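Lullent's desktop arm kit, one year into shipping

Apr 27, 2018

Grażyna Sowa runs the hardware side of Lullent, a small firm in Zarnenberg that sells a servo-driven arm kit to schools, labs and hobby groups. The kit is called the Gratincombe. It comes as parts, with a controller board, a wrist camera and a two-fingered gripper, and the buyer supplies a table and a computer.

The first batch was 400 units. Sowa will not say how many are left, only that a second batch has been ordered and that the wiring has changed.

"The old harness was too short," she says. "If you rotated the base to its limit, the camera cable pulled on the wrist. It didn't break anything, but it shifted the camera, and then your calibration was off and you didn't know why."

The new cable is longer and leaves the wrist with a free loop. Sowa admits that the loop can catch on objects near the arm. The revised manual has a page on routing it.

Assembly is where most support requests start. Lullent's estimate used to be one afternoon. Damian Walczak, who handles support and writes the documentation, had it removed.

"People were mounting the servo horns without centering the servos first," Walczak says. "Then the shoulder reaches its stop early and you have to take it apart again. In the current version, centering is step 2. It used to be step 27."

The software ships with one exercise, picking colored blocks out of an open box. Walczak picked the task himself. Blocks have flat sides, and the walls of the box force the user to plan an approach from above.

"On a bare table you can get away with a poor approach angle," he says. "With a box you hit the rim. It's a better test of whether the arm has been set up correctly."

Color detection is done on the computer, using the wrist camera. It depends heavily on lighting. Walczak says red and orange are the pair most often confused, and he advises users to set their own thresholds in the room where the arm will be used. 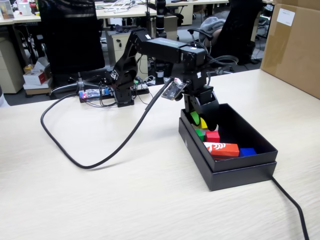
The arm over the block tray, with the camera module on the side of the wrist.

Asked about precision, Sowa is careful. The joints have some play, and it adds up at full reach. She does not recommend the kit for assembly work or for anything that needs the same position hit all day.

"We had a customer, Zieliński, who wanted it for loading a test fixture," she says. "I told them to buy something else. They bought two anyway and use them for training new staff, and for that they're fine."

The gripper is the next part due for revision. The present fingers have no force feedback, so a closing command on a wide block can stall the servo and heat it up. A current limit was added in the April firmware. Replacement fingers with a softer pad are being tested, and Sowa expects to sell them separately to owners of the first batch.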